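Jurker opens second teaching room for kitchen robots

Jurker has opened a second room at its Dreltamness site where people teach robots to do kitchen jobs, either by moving the arms by hand or by steering them from a desk next door.

The first task set for the new room is putting a drink away in a fridge. An operator guides the robot from the table to the open compartment, lets go of the bottle and backs the arm out again. Each run is recorded from start to finish, and the recordings are used to train a control program called Wubshet, which the firm has been working on since last year.

Staff had made 454 recordings of the task by the end of February. Of those, 71 were set aside after checking, mostly where the operator had stopped halfway to think or had let go too early. The rest have gone into the training set.

The layout is kept simple. A white table stands right beside a light grey fridge with its upper compartment open and nothing inside, and a bottle of what looks like tea with a green cap is on the table.
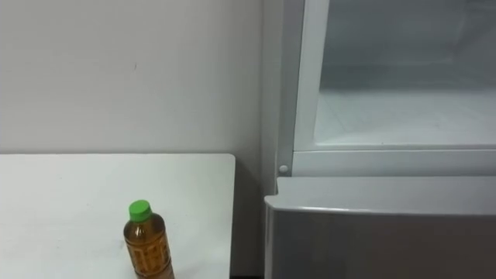 Nandau, which runs the remote desks for the project, said the task was harder to steer than it sounded. Its operators found that reaching past the side of the compartment was the slow part, and that new starters tended to come in too low and had to lift the arm and try again. The company said it had asked for those runs to be kept, as long as the bottle ended up in the fridge, so that the program would have some recoveries to learn from.

Jurker agreed to that in part. Runs with one correction are now kept, while runs with three or more are still thrown out. Those with two are looked at one by one.

Both ways of teaching are in use. When the arm is led by hand, the person stands beside it and moves it through the job, and the joints record every position. This gives smooth movements but tires people quickly, and sessions are limited to 17 minutes before a change. At the desks, operators hold a pair of hand controls and watch the view on a screen. They can work for longer, though the movements are slower and there are more pauses.

The firm said early results from the two methods were close enough that it would carry on with both until the summer. It has not given a success rate for Wubshet working alone and said it would not do so until the program had been tried with other bottles and with the table moved.

Moving the table is the next step. At present it is set against the wall in the same place for every session. From next month it will be shifted a little between runs, and the bottle will be put down in different spots, some nearer the wall and some nearer the front. Cartons and jars will follow.

A further 300 recordings are planned for that stage. Jurker said it would need more operators to get through them and was taking on part-time staff at Dreltamness, with no background in robotics needed. Training takes two days, the first by hand and the second at the desks.

The older room will stay open and will go on being used for table clearing and cupboard work. The two rooms share a recording system – operators can be moved from one to the other during a shift – but the fridge task will be taught only in the new one for now.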